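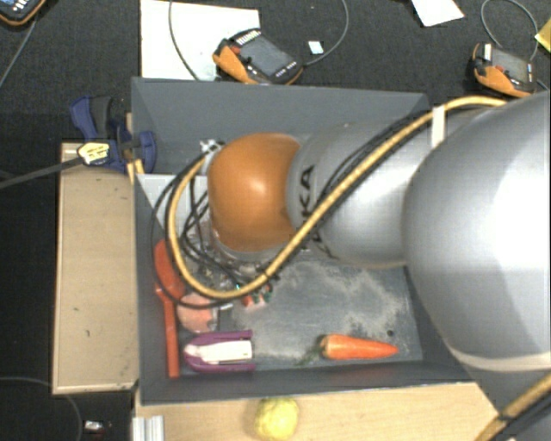
Second month of the robotics club and we are still on picking. I thought we would have moved on by October, but the arm had other plans, and so did the room schedule. We get the lab from 7 in the evening until the building closes, and the first part of that always goes to powering up and finding whichever pendant belongs to whichever controller.

The task is simple to say. There is a gray bin, there are things in it, and the arm has to get them out one at a time without a person touching anything. Our club calls its entry Lirkus, a name that was picked before I joined. The contest is in the spring and the rules give each team 12 objects that they have not seen before, so there is no point in getting very good at one particular carrot.

We do have a carrot, though. It is a good test object. It is long and tapered, so a grasp that is a little off center makes it swing, and the thin end is hard to find in the depth data when it lies close to a wall of the bin. The spoon is worse. The handle is narrow, and when it lies along the wall the planner either refuses to go near it or comes down at an angle I don't like. Wumpini Nyarko wrote the wall check and she has set it to be careful, which I agree with for now. The lemon we mostly use for practice when we want something easy.

Most of this week went to cables. When the wrist turns far enough, the slack hangs down on the camera side and the software thinks part of the bin is full of something black. We tried masking it out, but the loop moves with the arm, so a fixed mask doesn't cover it. Timothée Collet wants to reroute everything and strap it closer to the yellow hose. I would like to try limiting the wrist rotation first – it is one line in the config and we can undo it. We agreed to do mine first and his if it fails.

The other job was the log. I had been saving every attempt with no label, and by the end of last month there were 2000 of them that I couldn't sort. Now each attempt gets the object name, the grasp point and whether it was dropped. Typing the names in is slow, so two of us take turns.

For next time:

Set the wrist limit and run the carrot and the spoon again.
Wipe out the bin. The dusty patches on the bottom are showing up as false edges.
Label the pendants. We have three in the room and I picked up the wrong one twice.
Ask Adjei if we can borrow their light for an evening.

If you are in the club and missed this session, the new config is in the shared folder under my name. Please don't edit the old one.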